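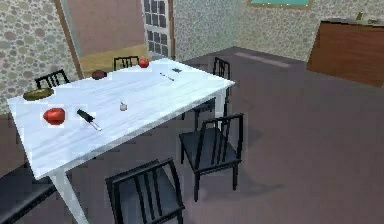 Figure 2.1 Dining table in the Wallbridge scene, with a knife, two apples and other small objects.

Courses > Household Robotics > Part One > Chapter 2

Search this book Go

Chapter 2
Choosing a Simulator: The Pelteck Daleo Kit

In Chapter 1 we looked at what a household robot has to do before it can pick up one apple. It must know where it is, find the table, tell the apple from the potato, plan a path for the arm and close the hand with the right force. Each of those steps can go wrong, and a real robot that gets one wrong may break a plate or bend a finger. Most groups therefore do a large part of their early work in a simulator.

This chapter reviews one commercial product, the Daleo kit from Pelteck, and uses it to bring in the questions you should ask about any simulator. You do not need to own the kit to follow along. The exercises in Sections 2.4 and 2.5 can be done with any package that loads furnished rooms and lets you place objects in them.

2.1 What is in the kit

Daleo is sold as a yearly license. The standard license covers the physics engine, the renderer, a set of furnished homes and a library of 292 household objects. It also comes with 162 scripted tasks, each with a starting layout and a test that decides whether the robot has finished. A teaching license costs less and allows 30 seats, but it leaves out the tools for building new homes.

The home used in this chapter is called Wallbridge. It is a furnished interior with a dining area, a refrigerator, several kinds of wall and floor, and doors that can stand open or closed. We chose it over the simpler homes in the kit for its busy surfaces. A plain gray room is easy on a vision system, and a robot trained only in plain gray rooms tends to do badly in a house where people live.
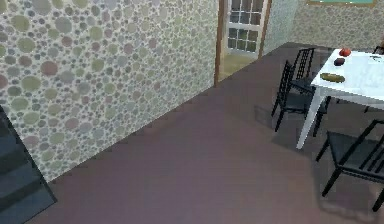 Wallpaper is a good place to start. A wall covered in circles of many sizes gives a camera a great deal of texture, and texture helps a robot track its own motion. The same pattern can also cause trouble. If one patch of wall looks much like another, a matching program may pair the wrong two patches and decide that the robot has moved when it has stood still. Students who run the first localization exercise in Wallbridge often see the position estimate jump sideways for this reason.

Dark chairs with slatted backs raise a different problem. The robot's depth camera sees floor between the slats and may report open space where the base cannot fit. Daleo keeps two shapes for each piece of furniture: the one that is drawn and a simpler one used for collisions. In our copy the collision shape for a chair back was a solid panel. This is safe for driving, but it means that an arm can never reach through the slats, even where a real arm could. The setting can be changed in the object file.

2.2 Robots and sensors

The kit supports any robot that can be described in a standard joint file. Pelteck also includes a ready-made model of the Gashi, a wheeled base with one arm, and we use it from Chapter 3 on. Cameras can be attached to the robot or fixed anywhere in the room. A fixed camera is handy for checking a layout before a run. It will show you that a plate has been placed too near the edge of the table long before the robot's own camera would.

Lighting is set per room. Shadows are soft by default, which looks pleasant but hides some errors. We suggest running each perception test once with soft shadows and once with hard ones.

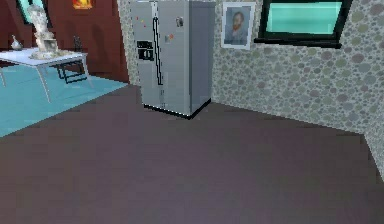 Large appliances are where Daleo is strongest. A refrigerator door in the kit has a hinge, a seal that resists the first pull, and a handle with its own contact surface. The force needed to break the seal can be set by the user. We found the default value too low: the Gashi opened the door with a light hook of one finger, and our lab refrigerator takes a firm tug. Raise the value before you trust any result from a door-opening task.

Reflective and glass surfaces are handled less well. Brushed metal renders with little reflection, so a depth camera in the simulator returns clean readings where a real one would show holes and noise. Pelteck offers a noise add-on that was updated in September. It helps, though it must be tuned by hand for each camera.

Pictures on a wall deserve a mention too. A person detector may fire on a framed portrait, and in a navigation task that can make the robot stop and wait for someone who is never going to move. Keep this case in your test set.

2.3 Moving between rooms

Few of the scripted tasks stay in one room. To fetch an object, the base usually has to pass a doorway, and doorways bring together many of the hard parts of driving indoors: a narrow gap, a door that may be in the way, a change of floor and often a change of light.

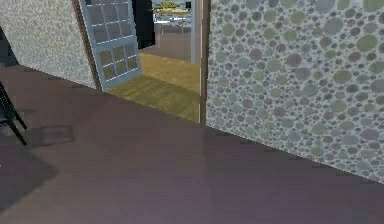 Daleo gives each floor material its own friction. When the base rolls from a smooth dark floor onto wood, its wheels slip by a different amount, and the distance counted by the wheel encoders drifts. The effect is small over one crossing. Over a long fetch task it adds up, and the planner must correct it with the camera or the laser.

A half-open glass door is harder. The laser passes through the panes and hits whatever is behind them, so the map may show only the thin parts of the door. By default the kit treats glass as solid to the laser - a choice we disagree with. Turn this option off under Sensors, then repeat the run and compare the two maps. Exercise 2.1 asks you to do this and to mark each place where the maps differ.

Before going on, load Wallbridge, place the Gashi on the open floor beside the dining table, and save the layout under a name of your own. Section 2.4 begins from that file.

Contact the publisher | Copyright notice | Back to top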